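Hard case latches keep popping open - worth fixing or buy another?

Posted in Storage and Carrying, Plodach Community Help

Tatu Muli
Hi all, hoping somebody has been through this. I've got a black hard plastic case, the sort with two flip latches on the front and a folding handle between them. It lives on my desk at home and gets carried to Tillunmont and back every few weeks. Since October the left latch won't stay shut. I press it down, it clicks, I pick the case up by the handle and ping, it's open again. The right one holds but feels a bit tired.

I haven't dropped it that I know of. I did repack the inside over the summer with thicker foam, and I've wondered if I've been a bit greedy there. A new case the same size is 32 quid plus postage, so it's not the end of the world, but I'd sooner keep this one if there's an easy fix. The label's still on the lid and everything!
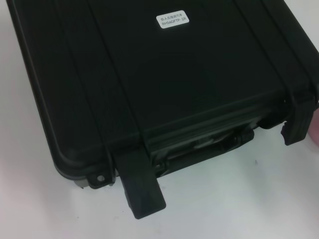

What I've tried so far: wiping the seam where the lid meets the base, leaning on the lid while I close it, and doing the right latch first. The last one helps a little. I don't want to go at it with glue or tape, it looks awful and I'd never get it off again. Any ideas?

Kaczorowski
Member, 3,469 posts
I'd bet on your foam. Take the whole lot out, shut the case empty and lift it by the handle. If both latches hold, the latches are fine and you've just got too much stuffed in there - trim a few millimetres off the lid foam with a bread knife (sounds daft, works a treat) and try again. Go slowly, you can't put it back.

If it still pops open empty, look at the lip that the latch hooks over. Grit gets packed in there and sets like cement. Old toothbrush, warm water, let it dry properly. Then check the pin the latch swings on. On mine the pin had crept out sideways and I tapped it back with a small hammer and a bit of scrap wood. Five minutes, and that was two years ago.

Also, don't stand it on its end with the latches flipped out. That's how I snapped one.

Milo
just get a luggage strap round it, cheap as chips

Tatu Muli
It was the foam! Shut perfectly with nothing in it. I've shaved the lid piece down and it's held all the way to the car and back. Might still get a strap for the train, thanks Milo.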